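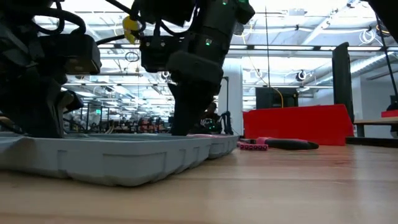

A light gray plastic tray on a wooden tabletop.

Home Opinion Local Letters Archive Subscribe

Give us back the trays

In September the public cafeteria in the Geltbridge market hall stopped giving trays. A small notice at the entrance explained that people who carry their food on a tray take more than they can eat, and that the cafeteria, which is run now by the company Overo, wants to reduce waste. I have eaten my lunch there for 9 years and I would like to say why I think this is a mistake.

First I should admit that the argument of the company is not stupid. I have seen plates go back half full, and some of them were mine. When I came to this country I was surprised by how much food a person could pay for with one ticket, and I took too much for several months, until my stomach learned. If a person can carry only one plate, probably this person will take less. I accept it.

But who is the person they had in mind when they decided this? I think it is somebody of thirty years with two good hands, who eats alone and quickly. This person puts the plate in one hand and the glass in the other and walks to the table. The fork goes in the pocket, I suppose. For him the change is very small.

I ask you to come at half past twelve and look at the others. There is a mother who must carry soup for herself and pasta for a child, and the child must also be carried or at least held. There are the older men from the Hivandale bus, who used to push their trays along the rail and take their time. Now they make two trips, or three, and between the trips they worry about their coat on the chair. One of them told me that he doesn't take soup anymore. He said it as if it was a question of taste, but he took soup every day before.

I also have a personal reason. My left wrist was broken two winters ago and it never became completely straight. I can hold a plate, but I can't hold it level for the length of that hall when people are passing on both sides. With a tray I rested the edge against my stomach and everything arrived. It is not elegant, but I was independent. Last month Rochelle Hollis, who works at the dessert counter, came out from behind it and carried my plate for me. I was grateful to her and I was embarrassed, both at once, and the next day I brought a sandwich from home.

I wrote to the company and received a polite answer signed by Do-yoon Kwak. He wrote that customers who need a tray "can of course ask for one at the register." I believe he meant it kindly. But the register is at the end of the line, after the food! And even if they moved the trays to the front, there is a difference between taking a thing from a pile and asking for it. When you take it, you are a customer like all the others. When you ask, you have to explain yourself to a stranger, with people waiting behind you who are hungry. Many older people will never ask. In my family we would have eaten standing up before asking.

If the problem is waste, there are other ways to work on it. The spoons for the potatoes could be smaller. There could be a half portion at a half price - I have wanted this for years, and I think many people of my age want the same. The bread could be given with the soup only. All these things cost a little thinking, while taking away the trays costs nothing and also saves the washing of them. The notice didn't mention the washing. I don't say that this was the true reason, but I would have more trust if it had been mentioned.

There is one more thing, and perhaps it is sentimental. A tray makes a place for you at a shared table. The tables in the market hall are long, and strangers sit close. With the tray in front of you it was clear which glass was yours and where your elbows should stop. Now the plates wander, and last week a very friendly gentleman ate half of my bread before we both understood what had happened.

So my proposal is modest. Put one pile of trays back at the entrance, beside the forks, without a sign. Those who don't want one will walk past it, and the soup will sell better.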